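Budget check for a bin picking cell – used arm or new cobot?
Robotics and Automation > Buying and Budgeting

tiltaswood_ops
Posted Thursday, March 30, 2023

We're a small returns and refurb centre and I've been asked to put together a budget for automating mixed tote picking. Items come in jumbled: soft, hard, odd shapes, nothing in a tray. Trials so far are on a used KUKA with a multi-fingered gripper, which we have on loan until August. After that we either buy it, buy something else, or drop the idea.

My draft has the arm and controller as the big line, then gripper, camera, guarding and a bit for fixtures. The boss wants one number. What have I left out?

greaseandgrit
Spares. Always spares. If you're running a gripper with fingers, budget for a full second set plus the cables that go to it. Our first year we spent $3,817 on gripper parts and had $1,000 set aside for it. Most of that was cabling at the wrist.

Nurko
Before anyone talks spares, why fingers at all? A decent vacuum setup would cost you a fraction of that and you'd have fewer things to break. Get a quote from Usten or whoever is local to you and compare.

tiltaswood_ops
We looked at suction first. It was fine on boxes and hopeless on cloth and anything with bristles. Our test set is deliberately awkward: a hair brush, a green cloth, a toy block, a lumpy little toy, that sort of thing. A real tote has worse in it.
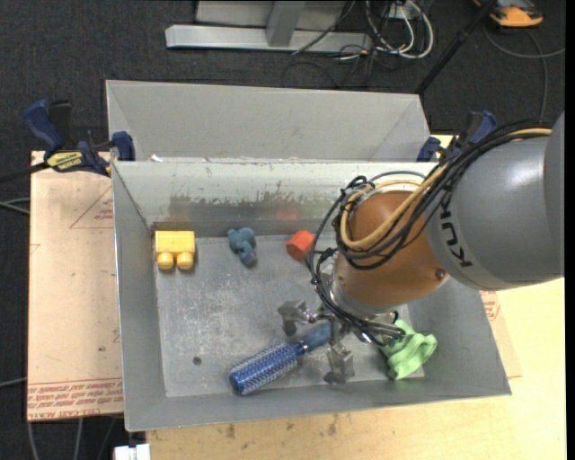 The part I can't price is the bench side. Right now we use a metal bin on a wooden table with bar clamps, and I don't know whether a proper steel frame is a must-have or a nice-to-have. One supplier wants more for the frame than I paid for my ute.

greaseandgrit
Clamps are okay for trials. I wouldn't put them in a production budget. Every time the bin gets a knock you'll be checking your calibration, and that's labour you haven't costed. Get a local fabricator to weld you a stand with locating pins. Ours was a third of the integrator's price and it hasn't moved.

Nurko
Disagree a bit. Don't spend on steel until you know what bin you're keeping. We had a stand made for one tote size, then the warehouse changed totes and it became a very heavy plant stand. Stay on the clamps till the bin is settled, put a placeholder in the budget and label it as one.

palletpete_567
Two things missing from your list.
Integration hours. Whatever you've guessed, it's low. We were quoted 70 hours and went over before the conveyor was even talking to the robot.
Risk assessment and guarding sign-off. If it's an industrial arm and not a cobot, you need this done properly, and it isn't cheap.
The used arm can look like a bargain until you add both. Also ask what controller version it has and whether you can still get a teach pendant for it.

tiltaswood_ops
Good point on the pendant, I hadn't asked. Guarding is in there but only the fence, not the assessment. I'll split that out.

Does anyone have an opinion on leasing? Krajčí offered us a three-year lease with servicing included, gripper excluded.

palletpete_567
Gripper excluded is the catch, as that's the bit that wears. I'd ask them to price it both ways. If they won't cover the gripper at any price, that tells you how long they expect it to last.

Nurko
Leasing suited us for the arm because the accountant preferred it as an operating cost. Read the return conditions though. We were charged for cosmetic damage on a machine that lives in a warehouse.

greaseandgrit
Never leased, so can't help there. I'd still buy the used arm if the hours on it are reasonable and you've got someone on site who can program it. If you haven't, put training in the budget as well, for two people. One will leave.

tiltaswood_ops
Only one at the moment, and it's me. Training for two it is. I'll redo the sheet with the bench as a placeholder, gripper spares as a yearly cost and the assessment on its own line, then post it here once Krajčí come back with the second price.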